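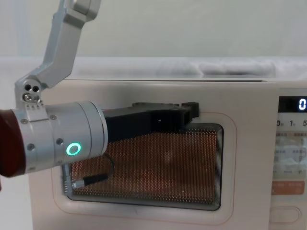 The cream microwave, door side.

Cream Microwave, Rounded Body (the Bunting)
Pre-loved, Kiltport shop only, pick-up or local drop-off

I've had a soft spot for these since my nan's kitchen in Jorthorpe, where everything that plugged in was either cream or brown and you were told off for slamming any of it. So when Marjorie Whitlock rang to say she was clearing out her unit and did I want the microwave, I was in the car before she'd finished the sentence. (I also came home with a box of tea towels, but they're on another page.)

We call it the Bunting because everything in the shop gets a name, and it saves me writing "the off-white one, no, the other off-white one" on the docket. It's got that lovely rounded, boxy shape with soft corners, and a thin trim around the window that follows the same curve. If your kitchen is all timber and old enamel, a big black glossy thing on the bench sticks out like a sore thumb. The colour of this one is somewhere between cream and off-white, and I'd put it next to a butter-coloured kettle without a second thought!

What it's like to live with

I ran it out the back of the shop for two weeks before listing it, mostly on porridge, leftover curry and my endless half-drunk cups of tea. The porridge went over the top once and that was me, I used a bowl that was far too small. It heats evenly enough for my liking, though I still stop and stir halfway with anything thick. The hum is fairly low. You can have the radio on beside it and follow the cricket.

Vira Boiko does all our electrical testing and she's gone over this one, so it's tagged and good to go. She's also the person to ask if you're wondering whether your old power point is up to the job.

Before you buy

Measure your spot first, please, and leave some breathing room at the back and sides. It's a bench model and it isn't meant to be boxed into a cupboard. I had one come back in March after it was wedged in beside a pantry shelf, and it wasn't happy.

For cleaning, I put a mug of water with a slice of lemon in for a couple of minutes, leave the door shut a while, then wipe everything down with a soft cloth. Go easy on the outside. Cream shows up every bit of scrubbing, and the gritty paste cleaners will dull it. A drop of dish soap does the trick.

Price and pick-up

It's $100, and I'll hold it for five days on a deposit if you need to sort out a ute or talk somebody at home into it. Drop-off within Kiltport is free, Jorthorpe is a bit extra for petrol. I won't post it, sorry, I've seen what happens to parcels that heavy.

You get our usual shop warranty, the same as on everything under the Pultunine label, so if it plays up bring it back with the docket and we'll have a look or give you your money back.

Come in and have a go of the door if you like. The kettle's generally on.

Listed Monday, September 9, 2019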